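How to Learn the Bones of the Hand and Wrist

By Marijke Smits
October 2020

The hand and wrist take up a lot of room on most first-year anatomy exams. The method below is the one we use in the Stemico study groups. It needs a stack of blank index cards, a pencil, and 20 minutes a day.

Step 1. Learn the three regions

Start with the carpals in the wrist, then the metacarpals in the palm, then the phalanges in the fingers. There are eight carpals, five metacarpals, and 14 phalanges on each side. Don't try to learn any single names until you can point to each region on your own hand.

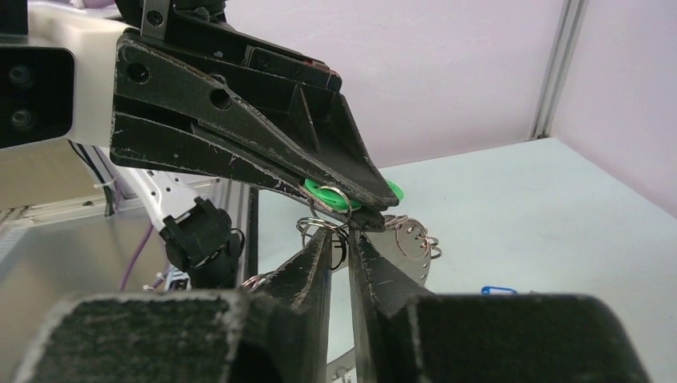
Gripper fingers meeting over small rings and a green piece.

Step 2. Split the carpals into rows

The row nearest the forearm, from the thumb side, is scaphoid, lunate, triquetrum, pisiform. The far row, again from the thumb side, is trapezium, trapezoid, capitate, hamate. Write one name per card and lay the cards out in two rows, palm view. Shuffle and repeat until you can do it without checking. 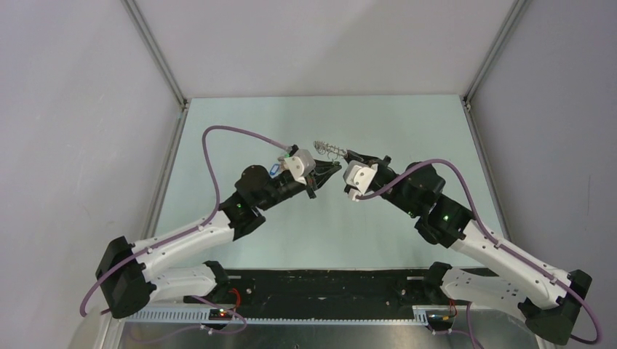 Students often mix up trapezium and trapezoid. The trapezium sits under the thumb, and the two words rhyme if you say them loosely. Say it out loud while you place the card.

Step 3. Number the rest

Metacarpals are numbered one to five, starting at the thumb. Each finger has a proximal, middle, and distal phalanx. The thumb has no middle one.

Step 4. Draw it from memory

Close the book and sketch the whole hand. Box shapes are fine. Label everything, then check it against your atlas and mark the mistakes in a second color. 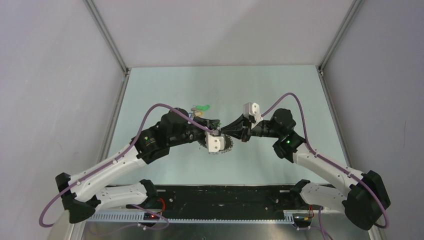

Keep the marked sketch and draw a new one the next day. Most people in Marijke Michiels's group needed four or five sketches before they had a clean page.

Step 5. Switch sides

Now do the left hand if you began with the right, and try a back view as well. The pisiform is the one to watch, as it sits on the palm side of the triquetrum and is usually hidden from behind.

Once both views are clean, move on to the radius and ulna.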